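Cistbridge Fan Weekend: who's still coming?

marmalade_jo
Well, I finally got the email Monday. Two of the leads from Akach have pulled out of the last Cistbridge weekend, and I've been moping around the house ever since. I've been to every one of these since the show's second season, and my sister and I already paid $221 each for the photo package. Has anybody heard whether that gets refunded or just turned into some kind of credit? I'd still love to see everyone, of course, but I had my heart set on that group picture! 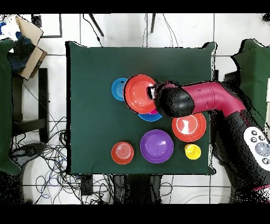

Red plate and blue dishes on the green cloth

Darcy Arsenault
Oh Jo, I'm so sorry. I got $123 back last year when Ornitz had to cancel, and it took until December, so hang on to your receipt and be patient with them. The folks at the help desk are sweet, but there are only a few of them and they get buried. I'd write early in the morning if you can.

tallpines
I'll be the grump. They sold 4,000 passes with those two faces on the banner, and I think they knew well before Monday. A credit doesn't do me any good if this is the last one.

marmalade_jo
I do see your point, tallpines, but I can't believe they'd sit on it. Actors get work and schedules move – it happened with Bergeron too, and that ended up being my favorite year because the supporting cast stayed so late talking with everybody. I still have the napkin he signed. 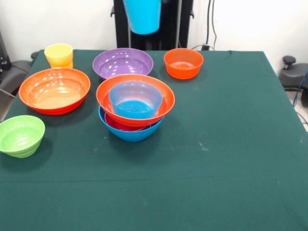 Gaétan Beaulieu
Bergeron was different, though. They told us three months ahead and let people trade in their passes. I'm driving 356 miles for this one and my hotel is past the cancellation date, so I'm going either way, but I'd have liked the choice. Is the Saturday night trivia still on?

marmalade_jo
It is, as far as I know! We need a fourth for our table if you don't have one. My sister is hopeless on the early episodes, but she knows every costume.

tallpines
Fine, put me down as a maybe. I'm still asking for my money back on the photo.

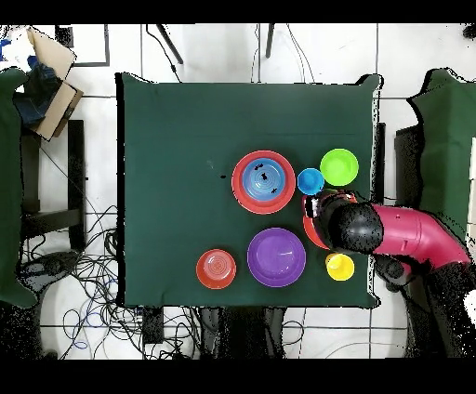

Green tablecloth with the dishes on it, from overhead

Darcy Arsenault
Ask for it, you should! And come anyway. I'm bringing the lemon bars again, and I'll be by the registration doors a little before nine if anyone wants to walk in together. Gaétan, if you take the fourth chair we can pull up a fifth for tallpines, they never minded last year.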